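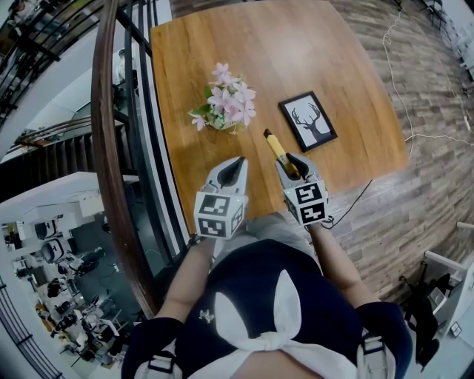

Right, learning a song by ear. No tabs, no sheet music, just you and the recording. Pick somthing short and slow, under three minutes if you can. Clear some space, a plain wooden table like the one up top does fine, phone one side, notebook the other. Headphones on. Listen twice all the way through before touching an instrument.

Step 1. Bass first. Hum the lowest note you hear at the start of each bar. Find it on the guitar or piano. Write the letter down. Move on, don't fuss.

Step 2. Major or minor. Play both over the bass note. One will sound wrong. Cross it out.

Step 3. Map the sections. Verse, chorus, verse, whatever. I learned on "Skesia" by Orlandini, 27 bars of verse before anything changes, drove me mad.

Step 4. Tune last. Sing a line, pause, play it. Sing it again. If you can't sing it you can't play it yet.

Stuck? Slow it down. Most players have a half speed button, pitch stays the same. Loop 2 bars, no more.

Check against the record at full speed. Wrong chords jump out straight away. Fix thm, go again tommorow.

Comments (3)

Vittoria Marino: Bass first was the bit I was missing. Thank you!

fladell501: what about songs in odd tunings?

givari_keys: Retune to the lowest open string you can hear, then same steps.

We use cookies to remember your settings. Accept / Manage

Related
Tuning without a tuner
Hearing a key change
Four easy songs to work out by ear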